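FOR IMMEDIATE RELEASE
September 5, 2023

Fondstead and Tollia publish results on two-arm robot learning in crowded kitchens

New training method lets a robot decide when one arm should wait for the other

Fondstead, a research company working on robots for food preparation and home help, and its software partner Tollia today published the results of a joint study on how robots with two arms learn to work on a full table. The study presents a training method with the name Lullent. With this method, a two-arm robot completed 452 of 724 test tasks without any help from a person. The earlier method, trained on the same recordings and tested on the same tasks, completed fewer than half of them.

The full report, the list of test tasks and the training code are available from today on the Fondstead website. The use is free for research and teaching.

The problem of the full table

Many robot studies are made with a clean table and a small number of objects. In such conditions a robot can learn to pick up a bowl or a bottle with good success. A kitchen in daily use does not look like this. Bowls stand close to packages, a cloth hangs over the edge, a bottle stands in front of the thing which is needed. When the robot has two arms, there is one more difficulty: the arms can block each other, and each of them can block the view of the cameras.

In earlier work of the two companies, most failures did not come from the grip itself. The gripper was able to hold the object. The failure came before, at the moment when both arms began to move toward the same part of the table. One arm pushed an object which the other arm was already planning to take, or both arms stopped and did not start again.

The usual answer to this problem is to give the arms fixed areas, so that the left arm stays left and the right arm stays right. This is safe, but it makes many ordinary tasks impossible. A bowl which is held by one arm and filled by the other needs both arms in the same place.

How the method works

Lullent is trained from demonstrations. A person moves the two arms from a distance through a task, and the movements are recorded together with the camera views. Until this point it is the same as in many other projects. The difference is in what the software learns from the recordings.

In a first step, the software looks for moments in which one arm of the demonstration is slow or stands still while the other arm is working. Earlier methods treated these moments as empty time and often cut them out before the training. Lullent keeps them. It marks each of them as a waiting moment and connects it with the position of the other arm and the objects near to it.

In a second step, the robot learns two things at the same time: where each arm should go next, and if this arm should go now. The second decision is made again 5 times in each second. An arm which is waiting can therefore start again very soon after the way is free, and it does not need a signal from an operator.

The third step is a correction round. The robot performs the tasks by itself, and an operator takes control only when an error is near. These short corrections are added to the training data. For the published study, 200 corrections were used. The authors write in the report that they expected to need many more, and that a larger number was prepared but in the end not included.

Test conditions

All tests took place at the Henriques test kitchen, which is a room of Fondstead with normal household furniture and normal room light. The furniture was not fixed to the floor, and the tables were moved between the test series. No markers or stickers were placed on the objects for the cameras.

The tasks were divided into three groups. The first group has tasks for one arm, for example to move a bowl from the back of the table to the front. The second group has tasks for both arms which can be done one after the other. In the third group, both arms must work close together, for example to hold a bowl with one gripper and to put something into it with the other.

Before each test, objects which do not belong to the task were put on the table. The robot received the task as a short written sentence. A test was counted as completed only if the final position was correct and no object had fallen from the table. A test in which the robot was successful but touched the edge of the table with force was counted as failed.

The gray kitchen table was used in all three groups, with bowls in steel and lavender plastic, bottles, food packages and a kitchen appliance standing together on it.
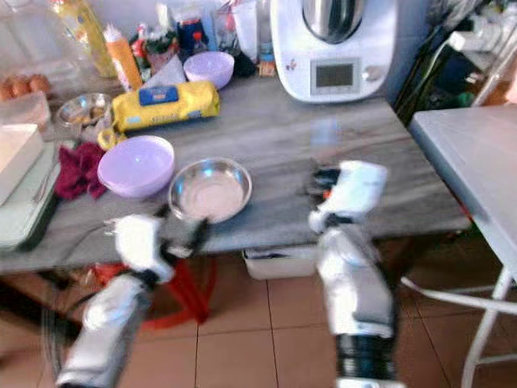 Results and limits

The largest improvement was found in the third group. Here the earlier method failed very often, and the failures were mostly collisions between the arms. With Lullent, collisions became rare. In the second group the improvement was smaller but clear. In the first group there was almost no difference between the methods, and this was expected – a single arm does not have to wait for another one.

The report also describes what did not work. Soft materials remain difficult. When a cloth or a thin bag was part of the task, the robot often took hold of it at a wrong place and did not notice the error. Shiny surfaces were a second cause of failure, because the reflection changes when the arms move above them. In some tests the robot also waited too long: both arms decided to give way to the other, and the time limit was reached. The authors consider this last point as the most important for the next version.

The speed is another limit. The robot needs more time than a person for every task in the list, and the study does not make any claim about use in private homes. All tests were done with a trained operator in the room.

Next steps

Fondstead and Tollia will continue the work on the Lullent method with a second robot of a different size. The aim is to find out if the waiting decisions can be moved from one robot to another without a complete new training. The first recordings for this part were made in April. The two companies are also preparing a set of tasks with cloths and bags, and other research groups are invited to send proposals for it.

Visitors from universities and technical schools can see the test kitchen after registration. Please use the contact form on the Fondstead website and write the name of your institution and the wished month of the visit.

About Fondstead

Fondstead develops and tests robots for work with food and household objects. The company runs the Henriques test kitchen, where its own systems and those of partners are examined under daily conditions.

About Tollia

Tollia writes software for the training and control of robot arms. Its programs are used in research laboratories and in education.

Press contact

Fondstead press office, through the contact form on the company website. Images in print quality and the full report are sent on request.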